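Datasets / Honel / Data card

January 6, 2026, by Osvaldo Messina

Honel contains 78 episodes of pick and place, recorded in simulation. The operator moved the arm by remote control, with a 3D mouse. Ubaldo Melis did most of the sessions.
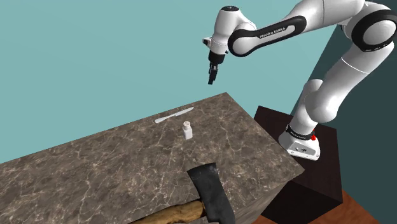 Each episode has one text instruction and one target object. The others stay on the counter as distractors. Names in the instructions are short: the white knife is "knife", the shaker is "shaker", the hatchet is "hatchet". We kept 2 failed grasps, marked success=false.

Please load the joint states before the actions, the order matters in our script.

Last updated: January 2026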